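Audience Response to Low-Budget Science Fiction: A Study of Three Screenings
Student project report, Film and Audience Module

1. Purpose of the project

The project set out to examine how viewers respond to a low-budget science fiction film when they know little about it beforehand. The film chosen was Pitside, a feature set almost entirely in the control room of an abandoned mine on the moon of Zisberg. It runs for 238 minutes in its full version, which the distributor, Hudec, also offers in four separate parts. The group wished to establish whether the length of the film or the plainness of its sets had the greater effect on viewers' opinions.

2. Method

Three screenings were held at the Isolbridge arts building during May. The first presented the film in full with one interval. The second presented the four parts over successive evenings. The third was limited to the final part, preceded by a short written summary of the story. Viewers were asked to complete a form of ten questions covering plot, acting, sound, pace and setting. They were also invited to remain for a discussion, which was recorded in note form by two members of the group.

No trailer was shown and no reviews were handed out. The group accepts that some viewers may have read about the film in advance, and the form did not ask about this — an omission that should be put right in any later study.

3. Findings

Opinion on the acting was favourable at all three screenings. The lead performance was described as quiet and convincing, and several viewers remarked that the long silences in the second part were the best thing in the film. The sound was less well received. Dialogue in the lift sequence was difficult to follow, and seven forms mentioned this without being asked.

Pace divided the audience. Those who attended the full screening were more patient with the slow opening than those who saw it as a separate evening, which the group had not expected. Viewers of the separate parts tended to judge each one as a complete film and were disappointed when little was settled by the end.

Views on the setting were mixed. Some considered the bare rooms to be a weakness, while others felt that they suited a story about people left behind by their employer.
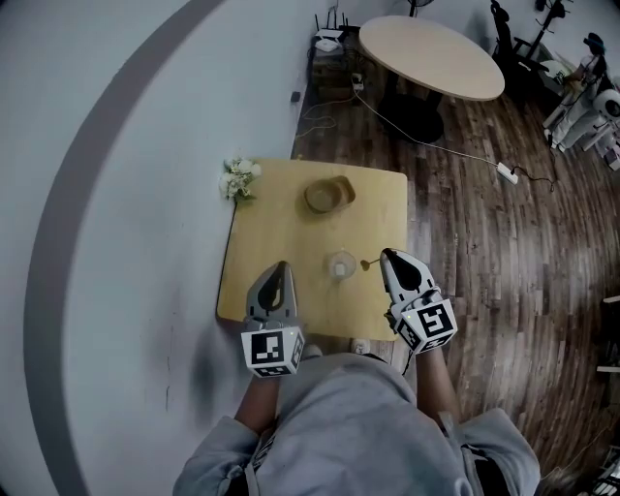 One reply to the draft findings, from a viewer at the full screening, argued that the report was too kind to the last half hour, that the rescue ship arrived with no warning in the plot, and that a shorter ending would have kept the sadness of the third part. The group has recorded this view as it stands, although most of the forms rated the ending highly.

4. Limits of the study

The audiences differed in size and were drawn largely from students of the same department. The third screening cannot be compared directly with the others, as the written summary gave away two important events. Answers about pace are also affected by the seating, which drew complaints on the first evening.

5. Recommendations

A further study should use a single version of the film and a revised form, with separate questions on dialogue and music. The discussion should be held before the forms are collected — and the interval should be extended.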